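The Pads at Clirnside

The cell at Clirnside had been bought to put gears on a plate. It was good at this in the way a cat is good at coming when called. I was sent from Jurka in February to look after it for a week, and by the time of this account I had a favorite mug there.

The manual ran to 202 pages. Page 186 dealt with grip pads and said, in full, that they should be replaced when worn. It did not say what worn looked like. I had been in the trade long enough to know that worn looks like new until the customer walks in.

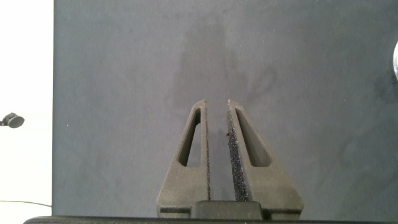
Pads were the first thing I blamed, as I blame them for most things, including a tax matter. I ran the hand up over the mat, had it point its fingers away from me, and pulled up the wrist view. The right pad was dark and rough as a cat's opinion, with tiny bluish flecks in it, and it ran from near the tip almost down to the base. I could find nothing to hold against it. I changed it anyway, and the left one too, so that they wouldn't talk.

After that came the zero. You close the fingers on nothing, tell the controller that this is nothing, and hope it takes your word. The Boiko controller does not take anyone's word. It asked me to confirm 3 times, then asked for a password, then told me the password was weak. I felt this was personal.

By afternoon I had the plate down on the mat and was teaching the pick points over again, nudging the arm a hair at a time with a pendant whose arrow keys had been labeled by someone facing the other way. 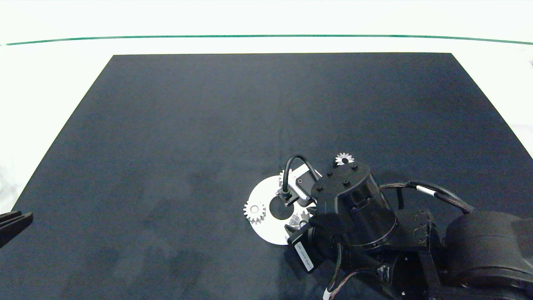 From the doorway came the opinion that the last fellow had never bothered with teaching points, he had just moved the table. I asked how that had gone. It had gone fine, Wornow told me, until they mopped.

I got down on the floor and looked. Four table feet, and beside each one a ring where a foot used to be, a good thumb's width off. Every number in that controller was correct for a table that had left. I considered moving it back. Then I considered the next mop, went out to the van for the floor brackets, and drilled until people came to complain.

The points took me until dark. Number 6 I taught twice, the first time having taught it, very exactly, to a spot in the air.
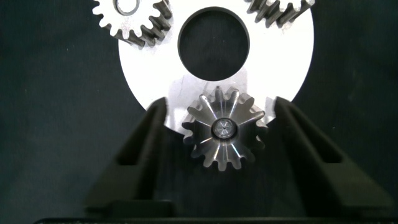 The small gear at the plate, between the fingers.

I wrote it up as a pad change. There was a box on the form for pads and none for furniture. Wornow signed it, asked whether the brackets would come off for cleaning, and went to see about a wrench.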